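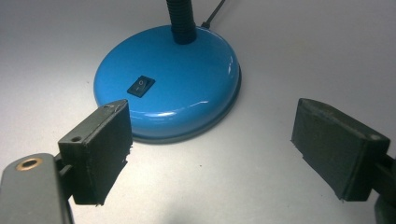
Blue gooseneck lamp, switch side

Clirbridge Home Forum > Desks and Lighting > Keep the blue lamp or swap it?

setsuko_shimada
Posts: 248
OK, I need opinions from people who don't live with me. I love this lamp. It's the sky blue one from Prilo, with the black bendy neck, and I've had it on my desk since July. The trouble is the desk. The top is white and the lamp is so shiny that by evening I get glare off the base as well as off the tabletop, and my eyes are done by nine. My sister says get a matte black one and stop complaining. I say the blue is the only cheerful thing in that corner! Also the switch is on the base, on the front, and I keep reaching up to the head for it like an idiot.

gitau_m
Posts: 1271
Keep it. Turn the head toward the wall and let it bounce. I had the same glare problem and that took care of most of it. What bulb are you running?

setsuko_shimada
Whatever came with it. It's pretty white. Kind of a dentist white?

gitau_m
Well, there's your problem. Get a warm one, and dimmer. Five bucks and you keep your blue lamp.

DuyenC
Posts: 46
I don't agree that it's the bulb. A bulb won't fix a white desk. I had a white top for years and anything you put over it shines back up at you, warm or not. Get a desk pad, a big felt one in gray or dark green, and put the lamp right at the back edge. I'd leave the lamp alone too, it's adorable.

oduor_mw
Going against the crowd — I'd swap it. Gooseneck lamps droop. Mine was a Faltetar and after a winter it wouldn't hold any pose past halfway, I was basically reading by the light on my own knees. Get a proper arm with a clamp and you get the desk space back as well.

gitau_m
A Faltetar droops because it's a Faltetar. I have a gooseneck older than my kids and it stays where I put it.

oduor_mw
Happy for you. Most of them don't.

setsuko_shimada
Mine hasn't drooped so far (now I've jinxed it). Duyên, the pad idea is interesting but I like wiping the desk down at night and felt sounds like a crumb trap. It does get smudgy though. Same desk: 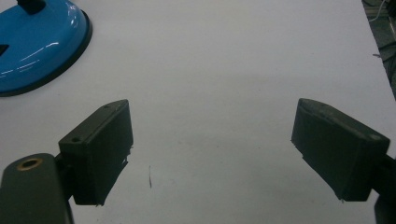

Re: Keep the blue lamp or swap it?

DuyenC
Oh, it's matte! I was picturing gloss. Then I take back half of what I said and Gitau can have his bulb. For the smudges I use a damp microfiber with one drop of dish soap, then a dry cloth after. Skip the spray polish, it left streaks all over mine.

wafula_s
Melamine sponge, very lightly, for anything that won't wipe off. Try a corner first.

DuyenC
Please don't, Setsuko! Those things are sandpaper. I made a shiny patch on mine and it never went away.

wafula_s
I did say lightly.

setsuko_shimada
Soap and cloth first, then. I ordered the warm bulb, and I'm moving the lamp to the left so the cord quits dragging through my pencils. Oduor, if it droops by spring you can say you told me so.

oduor_mw
Setting a reminder.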